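The Hasia Knitwear Wash, 782 ml bottle

Home / Laundry / Wool and knits / Hasia Knitwear Wash

A gentle liquid wash for jumpers, cardigans, scarves and all the other knitted things that live at the back of the chair and deserve rather better. Made by us at Grovlow in small batches, lightly scented or plain, and kind enough for the jumper you would be heartbroken to shrink.

Size: 782 ml
Scent: Plain, or Cedar and Orange
Suitable for: wool, merino, cashmere, alpaca, cotton knits, acrylic and blends
Not suitable for: leather trims, or anything labelled dry clean only
In stock

About this wash

We started making Hasia after a very long winter of ruining our own clothes. Ordinary washing liquid is built to tackle grass stains and gravy, and it does that job beautifully, but many brands contain enzymes that go for protein, and wool is a protein. A wash or two may do no harm you can see. Give it a season or so and the elbows go thin, the cuffs lose their spring, and you find yourself wondering whether it was moths (sometimes it is moths, sorry, and we have a separate page for that).

So there are no enzymes in this one, and no bleach or brighteners either, which makes it a good choice for dark knits in particular. Black and charcoal are the colours people write to us about most. They go that sad, dusty, not-quite-brown shade if they are washed too hot or dried in strong sun, and once the dye has gone there is no washing it back in. A cool wash, inside out, with a small amount of Hasia, will slow all that down a good deal.

The bottle does 74 hand washes at one capful each. We did try a bigger bottle and it was lovely value, but it was a beast to pour with wet hands and we had a few complaints, so we went back to this size. The cap is the measure. Please do not be tempted to double up, even when the jumper is a big one, as extra soap only means extra rinsing. 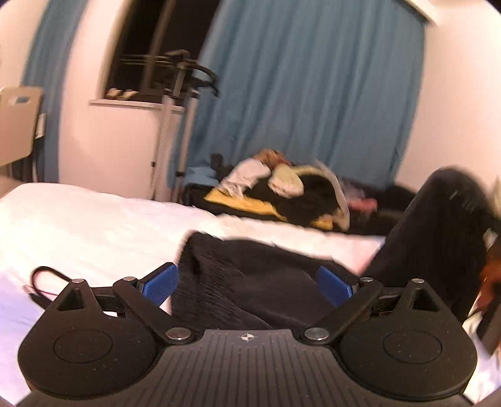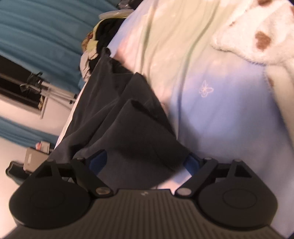
Dark clothes on a bed in the bedroom.

How to use it by hand

Fill a basin or a clean sink with cool water, add one capful and swish it about with your hand. Turn the jumper inside out, put it in and press it down gently until it is soaked right through. Leave it for fifteen minutes or so and go and have a cup of tea. No rubbing, no wringing, and try not to lift it out by the shoulders when it is heavy with water. Scoop it up from underneath with both hands, a bit like a sleeping cat.

Rinse in cool water until it runs clear. Twice is usually plenty. Then lay the jumper on a towel, roll the two up together like a Swiss roll and lean on it. You will be amazed at how much water comes out!

How to use it in the machine

Use the wool or hand wash cycle at 30 degrees or below, with the slowest spin your machine will do. Two capfuls in the drawer is right for a half load. Pop anything with buttons or a loose stitch in a mesh bag first. Our Detton bag is the one we use ourselves and it is roomy enough for two thick jumpers, though any fine mesh bag with a covered zip will be fine.

Drying

Flat, on a towel or a rack, away from the radiator. Pull it gently back to shape while it is damp, paying a little attention to the hem and the neck. Hanging a wet knit from pegs gives you long sleeves and two little ears on the shoulders, and both are a nuisance to put right.

How often should I wash a jumper?

Much less than you probably do. If you wear a shirt underneath, a wool jumper will happily go for weeks with an airing by an open window between wears. Cotton and acrylic knits hold on to smells rather more and want washing sooner. Most of us here do one big wash at the end of September when the warm things come back out, and another in spring before they are put away. Do wash before storing, even if the jumper looks clean.

Will it get rid of bobbles?

I'm afraid not, no liquid will. The Quách knitwear comb is what you want, used on a dry jumper laid flat, with short strokes in one direction.

Delivery and returns

Orders leave us within two working days, in a cardboard box with paper padding. Unopened bottles can be sent back within a month. If yours arrives leaking, send us a quick photo and we will post another.

Price check and ingredients list last updated Wed 13 May.

You might also like

Detton mesh wash bag, large
Quách knitwear comb
Grovlow cedar blocks for drawers
Hasia Knitwear Wash, refill pouch

Customer reviews (132)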